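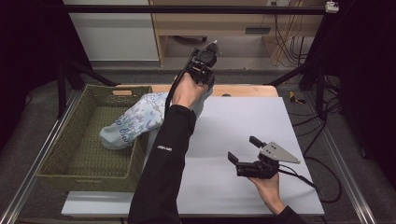 How does a town council vote work?
A kids' page by Mwanaisha Kashindye
Wednesday, April 22, 2020

OK so a bunch of you wrote in after the last page and asked the same thing. Who decides stuff in a town? Like who says where the crosswalk goes, or if the pool stays open? Quick answer, a town council. Longer answer, keep reading.

What's a council?

A group of people picked by the town. In Zukcombe, where I live, there are nine of them. They're called council members. Some towns say councilors, some say aldermen, which is a really old word. Same job mostly.

They meet in a room at town hall. Big table, name cards, a clock. Anybody can come and sit in the chairs at the back. Kids too! You don't need a ticket.

Who picks them?

Voters. Grown-ups who are 18 or older, who are citizens, and who live in the town. On election day they mark a ballot, which is a paper (or a screen) with names on it. Mark the name you want. Put it in the box or the machine. Done.

Nobody gets to look at your ballot. It's called a secret ballot. Your boss can't look, your neighbor can't look, your mom can't look. You can tell people who you voted for if you feel like it, but you don't have to.

What's a ward?

Good word to know. Lots of towns are chopped up into pieces, and each piece is a ward. Each ward picks its own council member. So the people on the hill get someone, and the people by the river get someone.

One part of Zukcombe is called Pultgate. Pultgate is one ward. If you live on Pultgate's side of the bridge you vote in the Pultgate race and not in the others.

Wards are supposed to have close to the same number of people in them. If one ward had 200 people and another had 700, and each got one council member, then the people in the small ward would have a lot more say each. Not fair. So every ten years, after the census, the lines get looked at and sometimes moved. (Census = counting everyone in the country.)

What if somebody quits?

Happens a lot. A member moves away, or gets sick, or gets a different job. Now there's an empty seat. That's called a vacancy. Say it VAY-kan-see.

Some towns let the rest of the council choose a new person. Other towns hold a special election just for that seat. We had one in February for Pultgate. Only Pultgate people voted, everyone else had a normal Tuesday.

Two people ran, Goossens and Anari. Goossens wanted to fix the sidewalks first. Anari wanted a later bus so people who work nights could get home. Both pretty good ideas if you ask me, but you can only mark one name.

Goossens got 300 votes. Anari got 200. So who won? Goossens, by 100 votes. The difference between first and second has a name too — it's the margin.

Now a hard one. There were 700 people in Pultgate signed up to vote. Add up the votes, 300 and 200, thats 500. So 200 people who could of voted didn't. Maybe they were busy. Maybe they forgot. Maybe they didn't like either name. The share of people who show up is called turnout, and special elections usually have a lower one than the big November kind.

What if it's a tie?

Depends where you live. Some places vote again. Some places draw a name out of a bowl or flip a coin, for real, it's in the law. Usually they count all the ballots over again first to make sure nobody goofed. Counting again is a recount.

OK they're elected. Then what?

Meetings. Lots of meetings. Before each one there's a list of what they'll talk about. The list is called an agenda. It gets posted ahead of time so people in town can see what's coming up.

Say the agenda has a new crosswalk on it, by the school. It might go like this.

A member says "I move that we put in the crosswalk." That's a motion. A motion just means "lets do this."

Another member says "second." It means at least one other person thinks it's worth talking about. No second, usually no vote.

Then they talk. What does it cost? Will the paint last the winter? Should there be a light too? People in the chairs at the back may get a turn at the microphone. In our town it's 2 minutes each and there's a timer that beeps. The beep is loud.

Then the vote. Yes or no, out loud or with a hand up. If more than half say yes it passes. With all nine members there, that's five or more.

And somebody writes all of it down. Those notes are the minutes. Nothing to do with the clock, the word is just spelled the same. You can ask to read them.

What about the mayor?

In some towns the mayor runs the meeting and votes just like everybody else. In some towns the mayor only votes to break a tie. And in some the mayor can say no to something the council passed, which is a veto (VEE-toe). Look up which kind you have. Ask at the library if you can't find it.

Can the council do anything it wants?

Nope. It has to follow state law and national law. It can't start an army or print money or make it a crime to complain about the council. It does handle things like parks, local roads, trash pickup, and how much a parking ticket costs. Schools are often run by a whole different group, the school board. So if you want longer recess, wrong room, sorry.

But I'm a kid, I can't vote

True. You can still do things though.
Write a letter. Put your name and your town on it, say what you want and why. Short is fine.
Go to a meeting. If the room's closed right now, check whether they're doing it over video or the phone. Many are this spring.
Talk to the grown-ups at home before an election. Ask who they're picking and how they decided.
Try it in your own house. Make a motion about dinner. See if you get a second.

Words from this page
Ballot — where you mark your choice
Ward — a piece of town that picks its own member
Vacancy — an empty seat
Margin — how much the winner won by
Turnout — how many of the voters showed up
Motion — "let's do this"
Minutes — the notes
Veto — a no from the mayor, in some towns

Next page is about judges, I think. Or taxes. Still reading your letters, keep sending them.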